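Speaker notes, Iltow evening, 13th December
Talk: House rules for small grippers
(Cherry Mae does the intro, keep mine short)

Open with the Salazar job. 100 cycles, 49 of them logged properly, the rest just "ok". Pause. Ask who in the room has a log like that. Hands will go up.

Point 1. Write the rule before you write the program. One page. If it needs two pages people wont read it. Bienvenido's version at Postton is half a page and it's better than mine, say so.

Point 2. Speed near hands. Slow mode any time the cell door is open, no exceptions for "just a quick check". Tell the Wodent story if theres time, skip the part about the invoice.

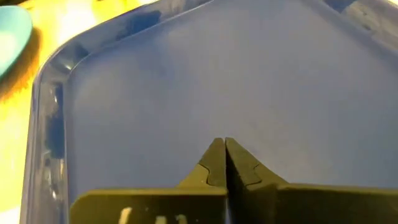 Point 3, start state. Every run begins from the same start state and someone signs for it. Not the programmer, a second person. Our check at Wodent has 5 lines: tray clear, fingers closed, stop button tested, area around the tray looked at, name in the log. Line one, look at the floor of the blue tray, nothing on it, thats what a pass looks like. Line four gets skipped the most. The round teal thing by the corner is outside the rim, so the rule says write it down or move it, your choice, but decide before the run. Same check again after every break.

Point 4. Fingertips. Inspect every 50 cycles, by eye and then by touch, power off. Worn tip = swap both, never one. Somebody will ask about cost. Nearly everyone does. Answer: put it in the budget in November like we did.

Skip the slide on standards numbers if running late, its in the handout anyway.

Questions. Repeat each one into the mic, they couldnt hear at teh back last time. Then hand over to Bienvenido.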